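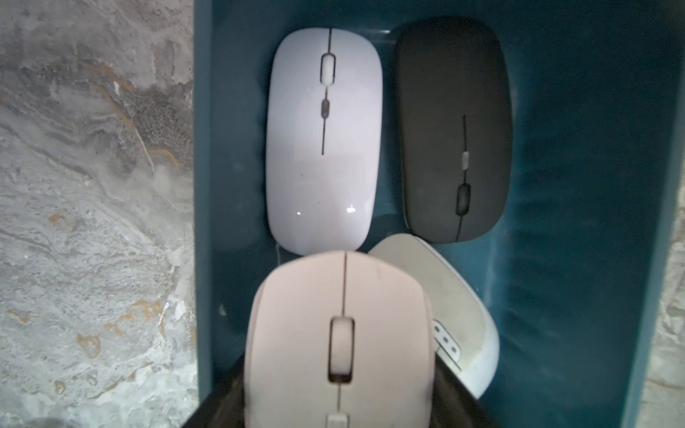 Last changed: November 2004

Hulach User Guide
Section 2: Setting up your mouse and desk for drawing

Hulach is a map-drawing program, and almost everything you do in it happens at the end of a mouse. Spend a quarter of an hour on this section before you start your first map. It makes a huge difference! A trail or a riverbank drawn with a well-set mouse comes out in one smooth go, and you'll wonder how you put up with the wobbles before.

You do not need a special mouse. Any two-button mouse will work, with or without a wheel, with a cord or without. If you have a few lying around, try them all on the practice sheet and keep the one your hand likes. Long skinny ones suit some people and drive others crazy.

Before you begin

Install Hulach first (Section 1) and restart the computer. Close any other drawing program, including Zarkov, which holds on to the wheel even when its window is hidden.

Set the pointer speed

1. Open your computer's own mouse settings and turn pointer acceleration off. Different systems call this different things: "enhance," "acceleration" or just a slider with no name.
2. Start Hulach and choose Tools, then Pointer.
3. Type the resolution of your mouse in the first box. It is often printed on the underside or on the packaging. If you can't find it, leave the box at 800.
4. Click Try It. The practice sheet opens with a coastline printed in light gray.
5. Trace the coastline at the speed you would normally draw. Don't try to be careful, or you'll end up with settings for a careful person.
6. If your line swings outside the gray on the bends, move the slider one notch to the left and trace again. If your hand runs out of desk, go one notch to the right.
7. Click Keep.

Note: The slider only changes the pointer inside Hulach. Your other programs stay the way you had them.

Smoothing

Smoothing is my favorite thing in the whole program. It takes the small shakes out of a line while leaving the real corners alone. Start at Light. Medium is lovely for contour lines and lakes. Heavy is meant for very long curves, and it will happily round off the corners of your buildings, so switch it off before you draw a town.
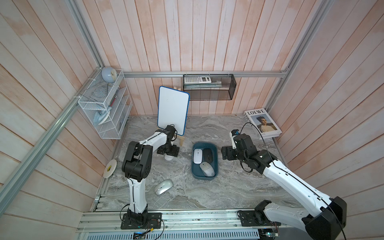

Photo: Nolholm

Assign the buttons

1. Choose Tools, then Buttons.
2. Press the button you want to change. Its name lights up in the list.
3. Pick an action from the menu next to it. We suggest Pan for the wheel and End Line for the right button.
4. Left-handed? Check the Swap box here and leave your computer's own swap setting alone. Using both at once puts you right back where you started.
5. Click Keep.

Caution: Do not assign Erase Layer to any button you also use for drawing. Undo will bring the layer back, but labels placed by hand return to their automatic spots and have to be moved again one by one.

If you share maps with somebody who uses Balogh, save your button layout as well (File, Save Layout). Balogh can read it, and the two programs will feel nearly the same under your fingers.

Your desk and pad

An optical mouse finds its way by looking at the surface underneath, so the surface matters more than people expect. Plain, dull and even is best. Glass and mirror finishes give the most trouble. Busy patterns are hit or miss: one mouse glides over them perfectly, another skips every time it crosses a change of color. 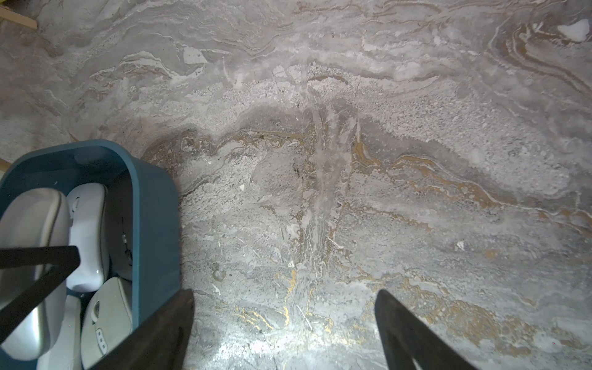
A plain cloth pad fixes most of these problems for very little money, and a sheet of white paper taped down at the corners will get you through an afternoon. Leave yourself about 200 millimeters of clear space from side to side. Push the keyboard back if you have to. Rest your forearm on the desk and draw from the elbow for long lines, then from the wrist for the fiddly bits — it feels odd for the first map and completely natural by the third.

If the pointer jumps or sticks

1. Turn the mouse over and wipe the opening with a dry cotton swab. On a ball mouse, take the ball out and clean the rollers too.
2. Move any cord so it isn't pulling against the edge of the desk.
3. Try a different pad or a sheet of paper.
4. Choose Tools, Pointer, Reset and go through the practice sheet again.

Message 544, "Pointer not answering," means Hulach has lost touch with the mouse. Save your map from the keyboard with Ctrl+S, unplug the mouse, wait a moment and plug it back in. With a cordless mouse, change the batteries first.

Next: Section 3, Drawing your first trail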